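Why do we fold sports clothes?
by Slavica Omerović

After the game, your team shirt is often in a ball at the bottom of the bag. We can fold it, and then it takes much less place in the drawer.

Start with a clean, dry shirt. Put it on something flat and wide, like a bed or a padded bench. Smooth it with both hands from the middle to the sides. Big wrinkles that you leave now will still be there in the morning!

Now turn the left side to the middle, then the right side. Bring the bottom up to the neck -- and you have a small rectangle. Shorts are easier. Put one leg on top of the other, then fold them in half.

At our sports club in Girkton we have 40 team shirts, and every one has a number. When we fold, we try to keep the number on the outside. Then each child can find the right shirt quickly, also when the number is upside down, like the 23 on this red jersey. 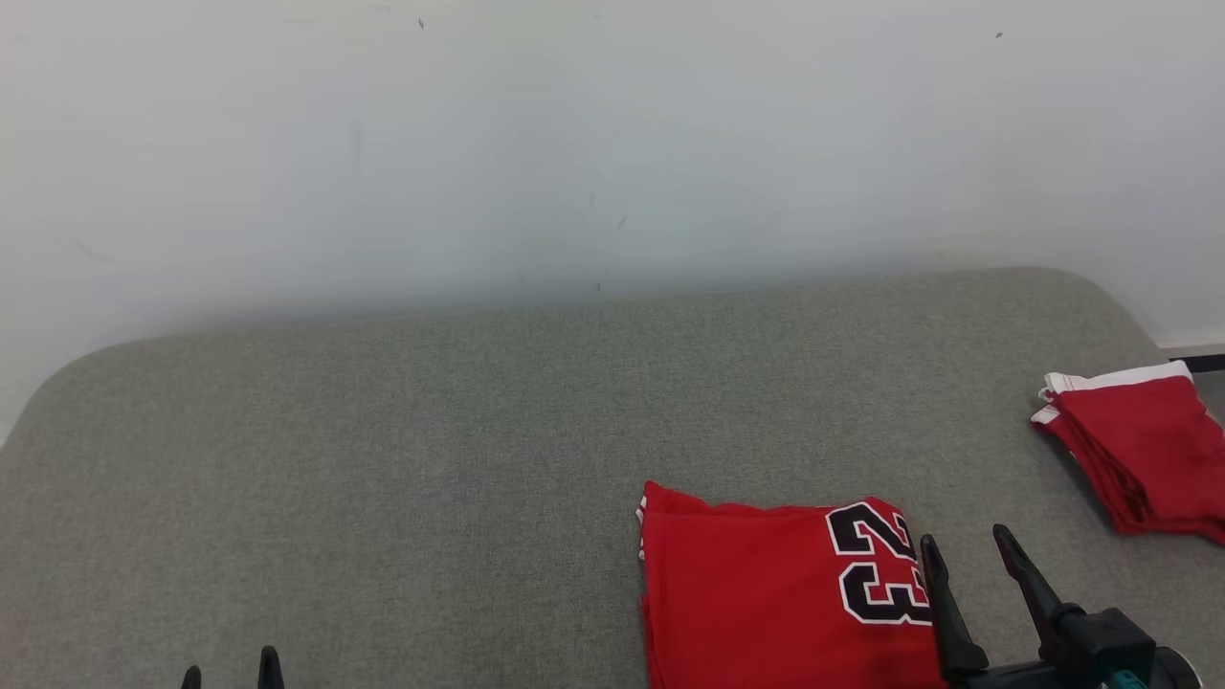 Why should a shirt be dry before you fold it?
Water stays between the layers when the air cannot reach it. After a day or two the cloth can smell bad, and sometimes small spots of mold grow on it.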